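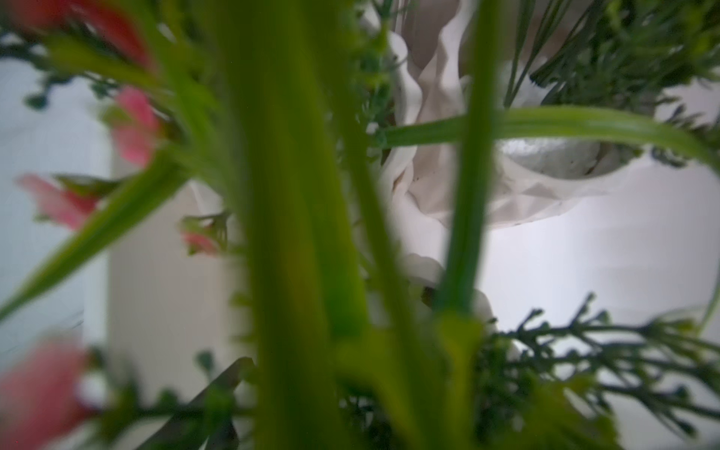

Robot arms on the bouquet bench – what happens to the people?

Asked in: Work and Workplace > Floristry and Packing
Posted Sunday, August 9, 2026 by Beatriz Serrano

I work in the bouquet room of a wholesale florist. We make mixed bunches for grocery stores and gas stations, mostly pink and green filler mixes in white paper at the moment. Management has told us that two robot arms from a company called Jutel will be put on our line before the holidays. They have a wrist camera and a gripper and are supposed to pick stems, place them in the bunch and pass it down to be wrapped.

There are 60 of us across both shifts. We were told no one will lose a job "as a direct result," and that some of us will be retrained as cell operators. I have been making bouquets by hand for a long time and I am paid partly by the piece, so I have three questions for anyone who has been through this.

1. What does the job turn into once the arms are running?
2. What happens to piece rate?
3. Should I put my name down for the operator training or wait and see?

I am not looking for opinions on whether robots are good or bad. I would like to hear from people who have worked next to them.

3 answers

Suha Dabbas
Marked as helpful by the person who asked

I was a bench florist and have been a cell operator at Liao for two seasons. We have a different make of arm but the setup sounds close to yours.

The job turns into loading and clearing. You strip and sort stems before they go to the arm, because it does much better when everything in the bin faces the same way. Then you watch, and when it stops you go in and sort out whatever stopped it. Roses and carnations with straight stems are fine. Ferny filler is the worst thing we run. The fine needles get in front of the camera, the sprigs hook into each other, and it picks up two or three when it wanted one. Long flat leaves are also a problem as they bend over and cover the stem behind. In our first month I was clearing tangles all day. It got better after they changed the order so the greens go in by hand and the arm only does flowers.

So a person still does greens at our place, and a person still does the final check and turns the bunch to find its front. Those are the two jobs the experienced people ended up in. The ones who had only ever done wrapping had the harder time, and a few moved to the cold store or dispatch.

What changed that I did not expect:

The pace is set by the machine. On the bench you could go fast for an hour and then ease off. Now you keep up, or a light comes on and the shift lead walks over.

You talk less. We used to stand elbow to elbow. Now there is a guard fence between me and the next person.

My wrists are better. I cut maybe a third of what I used to. My feet are worse, as I stand in one place on concrete. Ask for mats before the line goes in. We asked after and it took until spring.

On piece rate, ours was dropped for cell staff and replaced with an hourly rate plus a line bonus. The hourly rate was set from the average of everyone's last quarter. If you are faster than average you lose money that way, and I did. Keep your own pay slips from now on and ask which weeks they intend to use. If they use August it will be low, and if they use the weeks before Mother's Day it will be high.

I would take the training. At our place the first group got 5 full days with the installer, on the clock. The people who came later got shown by whoever was free.

Henrique Vilela

They said the same to us about no jobs lost. What they did was stop calling in the seasonal people, so it was true for the ones on contract and not for the others. Get it in writing and ask if it includes temps. Can't help on the pay part, we were always hourly.

Catarina Bettencourt

I schedule production, so I see this from the office side. I agree with most of what Suha wrote, with one addition.

Ask who decides when a bunch is made by hand. In our first season the arms were down or being reset often enough that we kept a hand bench open all day, but it wasn't in the staffing plan. People were pulled off other work to cover it and their own numbers suffered. We now schedule a hand bench every shift and it has its own target. It is also where we send anything new, because a new recipe takes a while to set up on the arm and a good florist can make it from a sample straight away.

Also find out what the camera pictures are used for. Ours look at stems and hands sometimes get into them. We have a written rule that they can't be used to check on staff. It was easy to get before installation – I don't know if it would be now.

Comment from Beatriz Serrano
Thank you, all three. I have asked about the pay weeks and the mats. Suha, did the operators have to clear tangles inside the fence themselves, or did someone lock it off first?

Comment from Suha Dabbas
You lock it off yourself, each time. You get your own lock and tag at the training. Don't let anyone hurry you on that.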